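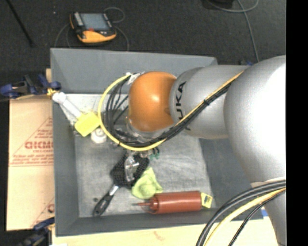

A lined gray tray holding a spray bottle, a hairbrush, a green cloth and a squeeze bottle.

Sorting Small Bathroom and Cleaning Items in Shallow Trays

Deep baskets are fine for towels. For bottles, brushes and cloths a shallow tray works better. Everything lies in one layer, so you can find the hairbrush without lifting out four other things first.

Choosing a tray

Look for a square tray with a wide rim and sloped inner walls. The rim gives you something to hold when you slide it off a shelf, and the slope makes the corners easy to wipe. Measure the shelf before you buy. Ours are 12 inches deep, and a tray that sticks out past the edge will get knocked down sooner or later.

We bought two from Leko and one from Donati. The Donati one is a little stiffer and doesn't bow when it is full. The Leko ones stack inside each other when empty.

Lining it

Put a piece of light-colored fabric in the bottom. An old pillowcase or a worn flannel sheet will do. Bottles roll less on cloth than on bare plastic, and a leak shows up right away on a pale color.

Cut the liner 2 inches larger than the floor of the tray on every side, wash it once so it shrinks, then trim it to fit. Don't glue it down. It needs to come out for washing.

What goes where

Lay spray bottles on their sides only if the nozzle locks. Turn it to "off" and squeeze the trigger once over the sink to check. If it drips, stand the bottle in a caddy.

Squeeze bottles with a pointed tip can lie flat as long as the cap is tight. Keep the label facing up. If the label has worn off, write the contents on masking tape and put that on the bottle.

Clean hairbrushes before they go in. Pull the hair out with the tail of a comb, swish the head in warm water with a drop of shampoo, and let it dry bristles down on a towel. A paddle brush with a cushion holds water inside, so give it overnight.

Fold cloths if you have the patience. A crumpled one does no harm if it is dry. A damp one will make the whole tray smell -- hang it up first.

Loose caps and tiny containers get lost under everything else. Put them in a jar lid or a small dish in one corner.

Washing the liners

Warm wash, no fabric softener. If something oily has leaked, rub in dish soap and leave it for 33 minutes while you wipe out the tray with vinegar and water. Rinse well before it goes in the machine.

We empty the trays every April and again in the fall. Anything dried up or unlabeled goes out then.

Page updated 17th September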